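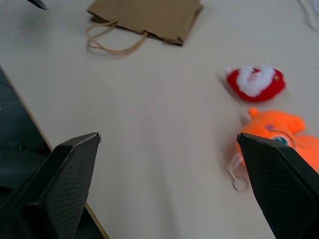
*Orange plush keyring and Santa ornament on the white table.*

Check each split ring before packing. Replace any with a gap. Surface-wash plush at 20 degrees and air-dry flat for 24 hours; straps need no treatment. Line small pieces up at the back of the table and keep the front clear for the bag.
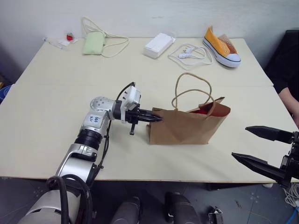 *Kraft bag with twisted handles, opened for filling.*

Load limit for the Closau paper bag is 2 kg. Place heavier items first, plush last. Fold the rim over once and store upright, off the floor.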